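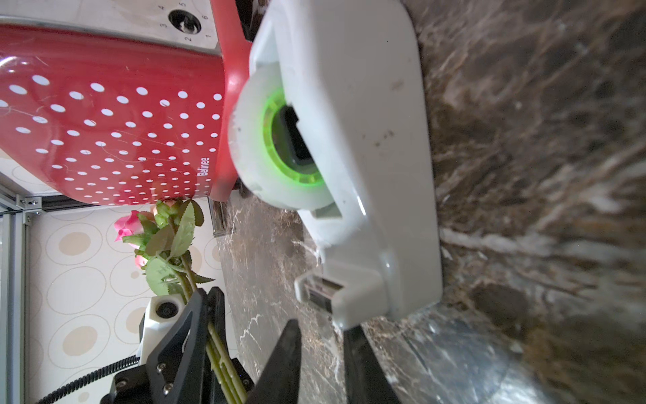
The tape dispenser and the fingers, from the wrist camera.

Print | E-mail

Fingers, round two

Readers with long memories will recall that the last finger comparison at Sandu ended with a draw and a broken mug. The mug has been replaced. The draw has bothered Octavian Mocanu ever since, so he went back to both suppliers, asked for their current pads, and set aside the two-arm bench to do it all again with worse objects.

"Worse" was his word on the booking sheet. The first comparison used blocks, tins and a foam ball, and every gripper made in the past decade can pick up a foam ball. What came out of it was a table of very high scores and no opinion about what to buy. For the rerun he wanted things people have in their houses, things with a wrong end.

The contenders are the Flikau pads, which have a firm core and a thin soft face, and the Pastance pads, which are soft all the way through and fold round whatever they meet. Both screw to our existing brackets. The Flikau pair went on with no fuss. The Pastance pair went on too, after a conversation with the instructions, which show a screw that isn't in the bag and leave out one that is.

Each pair got 300 grasps, spread over the objects, with the arm starting from the same home position and the operator forbidden to nudge anything. This last rule was broken on the first morning by the author of this item, and those runs were thrown out and done again. I'd like it noted that the object was about to fall on my foot.

The tape dispenser

I had put it down as the easy one. It has a flat base and a decent weight, and it stays where you leave it. It also has a roll that can turn, a metal edge for cutting tape, and a housing with hardly two surfaces that face each other squarely. Come in too high and you're holding the roll. Come in too low and one finger meets the cutting edge.

The Flikau pads did well here. They take the housing across its width and the firm core stops the thing from swinging once it's in the air. When they missed, they missed completely and early, with the dispenser still standing on the worktop, and I have come to value that in a gripper as I do in a colleague.

The Pastance pads got hold of it more often and kept hold of it less. They wrap nicely and then, as the arm lifts, the dispenser settles into the soft part and tips forward. From the wrist camera it looks like a good grasp right up to the moment it isn't one. Octavian has a folder of these clips and will show them to you if you stand near his desk for any length of time. There is also the matter of the cutting edge. One Pastance pad now has a neat row of little nicks in it. The supplier's leaflet promises 3,000 cycles before a pad needs changing and is silent on stationery.

The stems

Things went the other way with the stems, and here both arms had to join in. The job is a handover. The second arm takes the stems and holds them still, ours comes in lower down and closes, then the second arm lets go. It is very like passing someone a pencil, if you and the other person had never met and were both wearing oven gloves.

Stems are thin and ridged and they roll. A pair of them rolls against each other. The Flikau pads, so composed with the dispenser, would close on the pair and squeeze one of them out sideways. You could raise the grip force, and we did, and then they squeezed it out faster. Turning the wrist so that the stems met the pads at a slant helped a little. Taking one stem at a time helped a lot, but it wasn't the job.

The Pastance pads simply swallowed both. They close, the soft face gives, and the stems end up bedded in it side by side with nowhere to roll to. After the dispenser, it was a relief to see them be good at something.

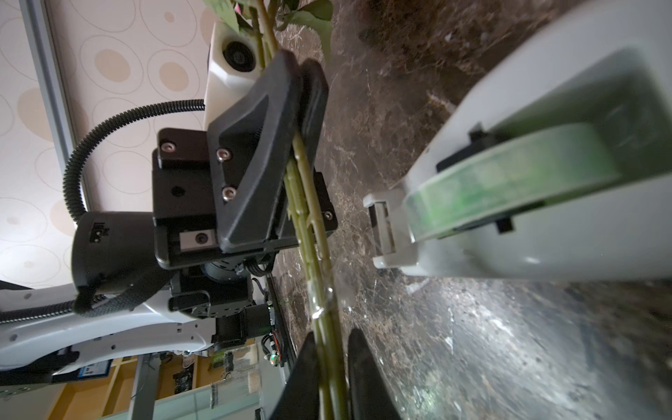
Handover bench: the second arm has hold of the stems, and our fingers are either side of the lower ends.

The timing of the release turned out to matter more than the pads. If the second arm opens before ours has settled, down they go. If it opens too late, both arms are holding on while ours has begun to move, and you get a short tug of war that the software reports, on both sides, as a success. Our first release rule went by gripper position. Thin things make a poor target for this, as nearly closed and fully closed are almost the same number. We now go by motor current with a short wait on top. The wait was found by trial and error, and there was a good deal of both.

The controller, which was not supposed to be part of this

We had meant to leave the controller alone. Anyone who has run a comparison knows that you change a single thing and keep your hands off the rest. Then the old one began dropping its connection in the middle of the stems, and the Galent unit that had been sitting on the shelf waiting for a quiet week was unwrapped during an unquiet one.

So there is a join in the data. Everything on the dispenser was done with the old controller, and all the handover runs that count were done with the Galent. Since each object was run with both sets of pads on the same controller, the pads can still be fairly compared. What you can't do is put the dispenser figures next to the stem figures and say anything clever about the pair of them. I mention it now so as to save somebody the trouble of mentioning it to me at the spring meeting.

As for the Galent itself, the motion is smoother at low speed and the stop button stops it. The settings page logs you out while you are typing. It also insists on beeping whenever a gripper closes. By the second afternoon this had got into my head to the point where I heard it while shutting the fridge at home. There is a way to turn the beep off. It is in a menu called Comfort.

The wrist camera

A few people asked whether the view from the wrist is good enough to judge a grasp by, or whether we should put the fixed camera back over the bench. My answer is that I want both, and would keep the wrist if made to choose. It shows the tips and the thing between them at a useful size, and most of our failures happen at the tips. It is bad at telling you how far away anything is. The far side of the bench goes soft, and a polished stone top throws the lights back at the lens, so that a bright patch can slide across the picture during a lift and upset the tracking. We turned down the lamp on that side. The tracking improved and everyone complained about the gloom.

The other trouble is that on a handover the two arms get in each other's light, and each other's view. At the moment you'd most like to see the gap between our fingers, there is a fair amount of arm up against it. Tilting the camera bracket would help. Octavian has printed a new bracket, and it tilts the camera very nicely towards the ceiling. A second attempt is on the printer.

So which?

Neither, is the unpopular finding. If your work is mostly solid things with an awkward shape, buy the Flikau. They hold up to 550 grams without the load creeping, and they fail in a way that leaves your object where it was. If you handle thin, bendy or delicate things, the Pastance are much the better pads and you should budget for spares, keeping them well away from anything with an edge. I'd be wary of the soft pads for heavier lifts, where the tipping gets worse the further out you hold the thing.

The scheme now being discussed is to fit a Flikau pad on one finger and a Pastance on the other. I was against this on the grounds that it sounded like a compromise reached at the end of a long day, as indeed it was. We tried it on the dispenser anyway and it was not bad at all. We tried it on the stems and it was not good. Proper runs will be done in April, once the bracket is sorted out and there are pads without nicks in them.

Results and clips are in the shared folder under the bench name, along with the runs we threw out, which are labelled. Please do not rename the folder. The bench is free again to anyone who wants it, but put the Galent back in its saved settings when you've finished, and if you turned the beep on, turn it off.

Suggestions for worse objects are welcome and can be left with Octavian. He has already had several for a wet bar of soap and would like you to know that he isn't ready.

Print | E-mail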